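Bosedix Owners and Users Board > Purchasing and Planning
Thread: Hands vs. plain grippers, and what to put on the request form

aartij
Joined in January, posts: 7

We have money for the coming year, and for once it is enough money to make a bad decision with. Current plan on paper is two arms and two multi-finger hands, one left and one right. The tasks are tabletop stuff, mostly dishes and bins. Bowls are the thing my boss cares about. He wants to see a bowl come off a stack before he signs anything with a comma in it.

The Jalden quote for the hands is more than the arms. I read it twice, then went and had lunch. Before I send the form up, what did people forget to budget for? I'm after the boring lines, the ones you had to go back and beg for.

o_iyamu
Moderator

Fingertips. Put in more fingertips than seems sane. We print ours and they still wear down, and the ribbed ones go smooth right where you need the grip. If you buy them from the maker, order them with the hand, when the sales rep is still answering email.

After that, cables. Every arm I've ever bought came with a cable sized for a desk that doesn't exist.

And a spare of whatever bolts the hand to the arm. Our adapter plate took 4 weeks to replace. The hand sat in a drawer the whole time, looking expensive.

tavwood_brij

I'll be the grump. Buy a two-finger gripper. A bowl has a rim. Two fingers can hold a rim. I've moved more bowls with a cheap gripper than I care to remember, and when it broke I bought another one and didn't have to write to anybody's vice president.

Hands are for people who have already run out of things to fix.

aartij

Brijesh, I knew you'd show up. The rim works great for one bowl. Ours come nested, and the gap between rims is about as thick as my patience. With two fingers we pick up the whole stack or nothing.
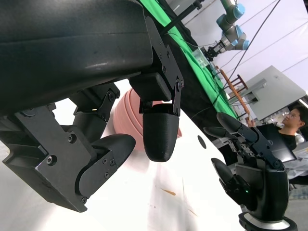

So that's the job I'm trying to price. Two hands over one table, one to steady the stack and one to peel, with a plain gripper on a separate arm for the box work, which I'm happy to keep cheap. I'm not trying to put fingers on everything. I've seen the invoice.

What I can't work out is the table. Do I budget one big one or several small ones? The arms want room, and so do the people who insist on sitting near them with laptops.

neelam_b

Several small ones. We bought one big table, very proud of it, and then every time somebody leaned on the far end all our positions were off. Small tables you can bolt down and leave alone. Also white tops show every smudge, so put in a line for cleaning stuff. It's 7 bucks but purchasing will make you fill out the same form as for the arm.

On hands: I'm with you and against Brijesh, mostly. But did you ask Jalden what a repair costs? We didn't. It was 800 for one finger joint, and shipping was on us both ways. They were very nice about it.

tavwood_brij

800 for a knuckle. I rest my case.

neelam_b

You've been resting it since I joined this board, Brijesh.

s_negi

Coming at this from the side that approves these things. Please don't put it all in one request. Split it:

First request: arms, mounts, tables, the plain gripper. Nobody upstairs argues with those.

Second request: the hands, with a service plan, spares and training on the same page as the price. If the service plan is a separate line it gets cut. I've cut it myself and I'm not sorry, it looked optional.

Also ask Kashyap for a quote even if you don't want theirs. A form with one vendor on it comes back to you every time.

o_iyamu

Disagree with Sunita on splitting. We split ours and the second half slid into the next budget year. Had two lovely arms with nothing on the ends. They waved at visitors.

s_negi

Then file them on the same morning. I said split, I didn't say wait.

aartij

OK, this is useful. Revised list so far: both hands, a box of fingertips, one spare adapter plate, long cables, three small tables, the gripper, service plan glued to the hands so Sunita's cousin in my building can't cut it. I asked Jalden for the repair price list and got a brochure. Asked again.

Does anyone rent? I'd love to have one hand for a month before I own two.

neelam_b

Some places will do a loaner if you ask before you sign and sound a little unsure. Get the damage terms in writing. Ours had a deposit of roughly 100 a day and a paragraph on "unusual contact" that covered every kind of contact we had in mind.

tavwood_brij

If you do get a loaner, put a plain gripper on the same stack for a day and post the numbers. If the hand wins I'll say so in this thread, with my name on it.

o_iyamu

Pinning this.

aartij

Jalden wrote back. It's the brochure again, but as a bigger file.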